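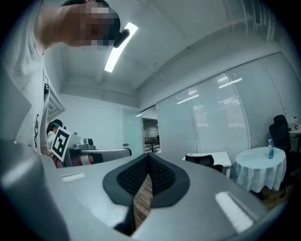
Members of the Gesside shared workshop began building a hand-held gripper in January, under the direction of Sohail Naqvi. The group set a parts budget of $505 and has spent all but $16 of it.

Development has centered on the fingers. The first pair, cast from a template supplied by Nolte, slipped on glass jars. Kwaku Kwofie redrew the pads and repeated the test, in which the tool must lift and set down the same jar 90 times. It completed 85 lifts.

"The remaining five were all at the lid," Mr. Kwofie said. "We are changing the angle next."

Drawings are kept at the front desk and may be copied by any member.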